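The Bell at Flutcombe

The bell came down in May, in the night, and by breakfast there were three versions of why.

The official one was printed on a sheet and taped to the chapel door. The earth under the north wall had slipped, the tower had leaned, the beam had let go. The second version belonged to the older people in the lower town, who said the bell had been cast with a widow's ring in the metal and had been trying to get out ever since. The third was mine, and I kept it to myself for a while. I thought somebody had been paid to look after that beam and hadn't.

I had reason to think so. I was the one sent from Skandham to write the report, and I had the old repair book on my knees the whole way up on the bus. According to the book, the beam had been replaced 17 years before. Oak, it said, seasoned, from Fiore. There was a signature nobody could read and a sum of money anybody could.

Kyu-ri Shin met me at the stop with an umbrella she didn't open. She had the keys to the chapel and a theory about everything in it.

"Malin the Elder built it to say sorry to his brother," she said.

"For what?"

"For drowning him."

"Is that written down?"

"It's on the tea towels."

I said that tea towels were not a source. She said they had outlasted most of the sources, and we walked the rest of the way uphill without talking.

The tower was open to the sky. The bell lay on its side in what had been the choir, with a crack running from lip to shoulder, and pigeons had already taken an interest. I am not a person who is moved by bells. I measured it, wrote down what I measured, and then went looking for the beam.

It was pine. Even I could see that. Yellow, soft, full of knots, and so riddled with worm at one end that I pushed a pencil into it up to the eraser. I turned it over with my foot, looking for a stamp or a date, and there was nothing but a long rusty stain where the strap had been.

"Not oak," said Kyu-ri.

"No."

"So the brother's curse is off the hook."

I stayed 30 days in the end, in a room over the bakery that smelled of burned sugar. The town wanted its bell back up by the feast, and it wanted the feast to pay for the bell, and I could not make those two things meet however I arranged them. A man from Flondon came with drawings for a new tower in glass. It would glow, he told us. It would bring 80 visitors an hour. I asked him where the visitors would park and he rolled his drawings up again.

What bothered me was how little anyone wanted to hear about the pine. I read the page from the repair book aloud at the meeting, the signature and the sum, and people looked at their shoes. Then a woman at the back asked if the ring was still in the bell. Could it be got out? Would it be safe to? They talked about the ring until the lights were turned off.

I wrote all of it up. The report ran to 29 pages and the ring got one line, in a footnote, under "Local belief." I was pleased with that footnote. I dated the thing 11 Oct 2019, posted it to Skandham, and waited for someone to be angry.
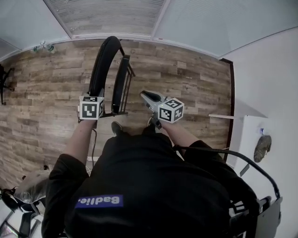 Parveen Abbasi wrote back that it was thorough, that she had read it twice, and that she would not be sending it on. The man who had signed for the oak was dead. So was the man who had sold it to him. If Flutcombe wanted to believe in a widow's ring, she said, then people would put money in a box for it, and they had never yet put money in a box for an audit.

I read the letter on the bakery stairs. I didn't like it, and I couldn't find the hole in it either.

Kyu-ri wasn't surprised. She took me back up to the chapel that evening, because the light was good, she said, though it was raining. They had got the bell upright on blocks. Somebody had left flowers inside it, and a few coins, and a child's mitten.

"You could still tell people," she said.

"I told them. They asked about the ring."

She rapped the bell with her knuckles. It made a short dead sound, like a pan lid. I walked around to the cracked side and put my finger in the gap, and then, since it was only the two of us, I crouched down and shone my flashlight along the break.

There was gray metal, and more gray metal. Near the shoulder there was a spot that was yellower than the rest, smaller than a lentil. Bronze does that sometimes when it's poured badly. I have seen it in faucets.

"Well?" said Kyu-ri.

"Bad casting," I said.

She held out her hand for the flashlight, and I took longer than I needed to in giving it to her.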